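Do I need a permit for a small protest march on a council road?

Posted in Community and Local Issues, Tilimwood

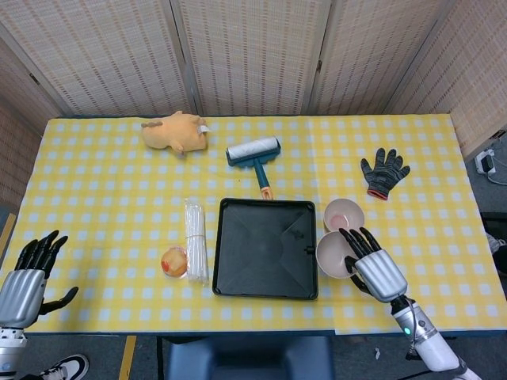 Do we need a permit to march down a public street if it's only a short distance and there are fewer than 200 people?

There is a notice to give, and it goes to the police and to the council as the owner of the road. The size of the group makes no difference once you leave the footpath and go onto the road.

Some more detail from me as the original poster. We are a residents' group opposed to the battery hen sheds proposed by Yüksel on the old quarry block. We have 174 names on the petition and expect perhaps half of them on the day. The plan is to meet at the library lawn, walk to the council offices and hand the petition over before the meeting starts. It's two blocks. One person in the group says we can just turn up, another says we can be fined. I'd like to know who to contact, how early, and whether a megaphone is a problem.

Eylül Türkmen
29 November 2023

Answers

Wuseck

I organised the live export rally in August so this is fairly fresh. There were three separate things to sort out.

First, the police notice. Ours was a two-page form from the station. It asks for the organiser's name and address, the start and finish times, the route, the expected numbers and what you'll be carrying. Put one person down as organiser and make sure that person is contactable on the day, as they will ring. We were told to lodge at least 10 days ahead. Rules differ between states and the period can be longer, so check with your own station before you set a date.

Second, the council. If you stay on the footpath and keep it passable you may not need anything from them. If you want the road, even one lane, they'll want to talk about traffic control. We dropped the road section once we got a quote for that and walked on the footpath in a long line. It took a bit longer and worked fine. The library lawn is council land, so ask about that too. Parks and reserves are handled by a different desk to roads, and the two don't seem to talk to each other.

Third, the megaphone. It was listed as amplified sound on our form. We were allowed it outside the council building but not past the medical centre.

Keep a copy of everything you lodge and get a receipt or an email back. The sergeant on the day hadn't seen our paperwork and the printout saved a lot of standing around.

Codix

Just go. We had 53 people outside the abattoir and no one asked for anything. They can't arrest the lot of you.

Wuseck

In reply to Codix — that was standing on a verge, which is a different matter from moving along a road. Lodging the notice usually gives you some protection against obstruction charges if you stick to the route you put down. I wouldn't skip it, especially with kids and older people coming.

tilimwood_rates

Not a lawyer, but I sat through a lot of planning meetings over the quarry block. Handing over a petition in the foyer doesn't count as tabling it. You need to get it to the governance officer before the agenda closes or have a councillor table it for you. Check that every page has the wording of the petition at the top. Ours had pages knocked out for that and we lost over 2 dozen signatures.

Also the public gallery is small. If you want people inside for the item, ring ahead and ask about seats.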